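Handheld gripper build, fingers keep skating over bedding
Workshop builds > Grippers and end effectors

dalska_dan
Tuesday, 7:40 pm
Second version of my hand-held gripper is together. Two black fingers with rounded tips on a pale gray base plate. I'm using it at our shared workshop to practice sheet handling before I put the same fingers on an arm. Boxes and bottles were easy. Sheets are giving me trouble.

The job I picked is a blue sheet over an off-white one on a mattress. I come in low at the front, where the hem hangs down, and try to get one finger on each side of the fold.
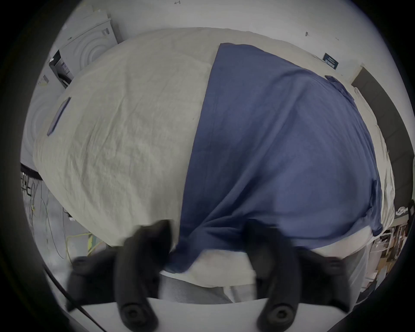
If I close slowly the cloth slides out ahead of the tips. If I close fast I get both layers, and the white one comes up with the blue. I logged 61 tries in September and 4 of them were clean. Would you change the tips or the approach?

uderberg
Tips. Rounded is wrong for cloth. You want a thin flat edge that gets under the hem, then something grippy on the inside face. I cut mine from an old silicone baking mat.

Nii Kpodo
I'd leave the tips alone for now. A thin edge will catch on every seam and wrinkle, and then you're pulling the whole bed around. Start at a corner. Two layers of the same cloth give you something to pinch, and you can see it from farther off.

uderberg
Corners are fine until the corner is tucked under. Then what?

Nii Kpodo
Then you do the hem. I'm saying get the easy grab working first.

ogunleye2433
What's driving the fingers? I had the same double pick problem with a Vavomov servo and it was the closing force. Backed it off and it mostly stopped, with no new tips.

dalska_dan
No servo yet, it's a hand trigger with a spring. The spring is pretty stiff, so you may have a point. I have a lighter one in the drawer.

uderberg
Lighter spring plus rounded tips and you'll drop it halfway across the bed.

ogunleye2433
Maybe – but it's a five-minute swap. Printing new fingers is an evening.

dalska_dan
Spring first, then corners, then silicone if neither helps. Will post the numbers.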